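Events > Spring Sourcing Forum > Session materials > Speaker notes

Print this page | E-mail this page

Foreign ownership rules for textile finishing: what changes for mid-size investors
Speaker: Siham Najjar, Mallwood
Slot: 30 minutes including questions

Slide 1 – Title
Skip the bio. Say that the slides follow the April draft of the notice and that the final text may renumber the annexes.

Slide 2 – Where the cap sits now
Foreign holders are limited to a minority share in dyeing and finishing plants. Weaving and garment assembly were opened earlier. Most people in the room will have structured around the cap with a local partner and a management contract. Do not go into individual contracts.

Slide 3 – What the draft does
Removes the cap for plants with 400 or more employees. Smaller plants stay capped but can apply for a waiver. The headcount is taken on the date of filing. Seasonal workers count only if they are on payroll for the full quarter.

Slide 4 – Waiver route
22 documents in the current checklist. Four need a notarized translation. The slow one is the wastewater certificate – it is issued by the district, and the district will not accept a filing until the lease is registered. Register the lease first.

Slide 5 – Dagdag case
Cliva bought into the Dagdag finishing plant under the old rules and wants to move to full ownership. Points to cover:
- the partner's right of first refusal survives the rule change
- the share transfer is taxed at book value unless there was a valuation in the past year
- existing import licenses stay with the plant

If asked about the price, it has not been disclosed.

Slide 6 – Repatriation
Dividends can leave once audited accounts are filed. Interest on shareholder loans follows a separate track and needs bank approval. Modix files both through the same bank, and Ruba Hamdan can take questions on the paperwork. Pause for her.

Slide 7 – Open points
No transition rule for applications already pending. No definition of "finishing" for plants that also print. We asked for both in our written comments and have had no answer.

Slide 8 – Questions
Leave the checklist up. Closing slide after that.
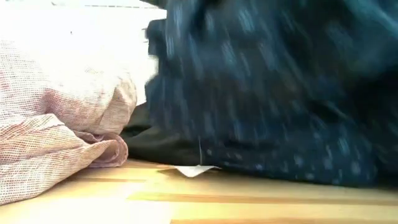 Woven cloth and dark navy fabric

Contact the forum office | Copyright Mallwood, all rights reserved | Back to top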